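# Can any home robot put away toys and sort small parts yet?

**Raluca Tănase**, March 2024

My brother-in-law wants to go halves with me on a small robot arm. His half of the use would be in his shop, sorting bushings and offcuts into bins. Mine would be at home, where I have two kids and a permanent layer of blocks on every flat surface. The seller (Kisik, which resells Lorutier arms) wants 600 dollars for the arm and another 300 for the "chores" software, and they sent us a link to their simulator so we could try before paying.

I've watched the clips on their page and they look great. I've also bought a robot mop that is now a shelf for the cat's brush. What I want to know:

- Does the simulator tell you anything about how it will do on a real table? The wood and the shadows look decent to me, but it's still a drawing.
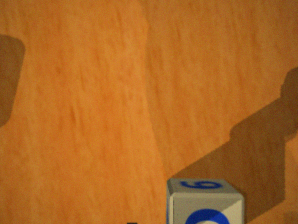

- Does it cope when the thing it wants is at the edge of what it can see, or does it need everything laid out in the middle?
- Will it work while I'm out of the room, or will I be standing over it?

I don't need it to be fast. I need it to be less work than picking up the blocks.

---

**Darius Nedelcu**

No, not for what you want, and I say that as someone who paid for one.

The simulator is useful for one thing, which is finding out whether the task is set up sensibly. Past that I'd ignore it. Blocks in a simulator have crisp corners and never have jam on them. My arm did well on the practice table and then spent its first evening in my garage pushing a hex nut along the bench until it fell off. I put the nut back. It did it again.

What gave me the most trouble was telling similar things apart. A 6 and a 9 are the same shape until you know which way up the block is, and a lot of letters get strange when you look at them from one side. If you ask for "the B" and it's face up, fine. Turn the same block on its side and I wouldn't bet lunch on it.

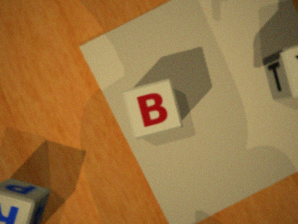

Shadows were the other one. I had a single bright lamp over the bench, and the arm's own shadow landed on whatever it was reaching for. Two lamps, one on each side, helped more than the software update did. I'd also try these before you give Kisik a cent:

1. Ask for a full unedited run, with the failures left in. Mine came later, after I'd paid, and it was not like the clips.
2. Move things between runs. If the demo always starts from the same layout, you've learned very little.
3. Find out who puts the dropped parts back. In the shop that will be your brother-in-law.

As for leaving the room, I wouldn't. I tried it for 4 minutes and came back to an arm holding the edge of a towel.

For the shop half, a cheap vibrating sorter does bushings better and has no opinions. Pîrvu sells a used one now and then.

---

**Viorica Cozma**

we had one at work (not this brand) and it was ok??? depends what you sort. all ours were the same size so it had it easy. kids toys no way, get a big bucket

---

**Catinca Crăciun**

I mostly agree with Darius but he's a bit hard on simulators. You can rerun the same pickup all night with the light changed or the block turned and see where it starts missing, and you can't do that by hand without going mad. Just don't read the success rate off the screen and expect it at home. Ask Kisik what the rate was on a real table, on blocks it hadn't been trained with. When I asked Vemanness that about theirs, I got a brochure.

If your brother-in-law likes tinkering, let him buy it alone. For your living room I'd keep the money.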